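Adden hand controller, the cheaper one – three weeks in. Paid 800 for it, used mostly for teleop demos on our two-arm bench. Task is caps: put the cap back on a small drink bottle, then unscrew, set down, repeat.

Good stuff first. Wrist tracking is solid, hardly any lag. Tianyou got clean demos his first afternoon. Pedal for start/stop is great, wish I'd had one years ago.

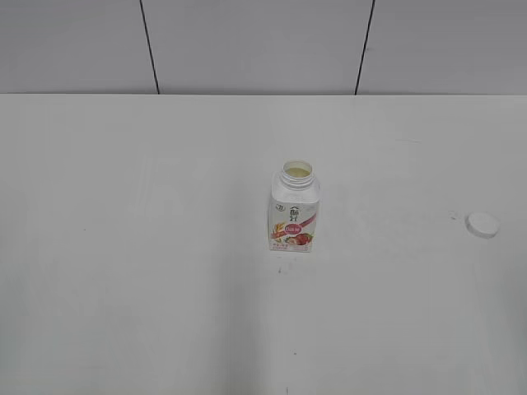
*Cap task, bottle open, cap off to the right.*

Bad stuff. Grip trigger is mushy – no feel for when the thread catches, so you over-twist. White cap on a white table dosen't help either, depth is hard to judge on the monitor. Strap slips. Export is slow, and it dropped 86 episodes out of 1484 with no warning. Support answered Josefina in a day tho, patch supposedly coming in April.

Would I buy again? For pick and place yes. For anything with threads I'd try teh Doltico first. 3.5/5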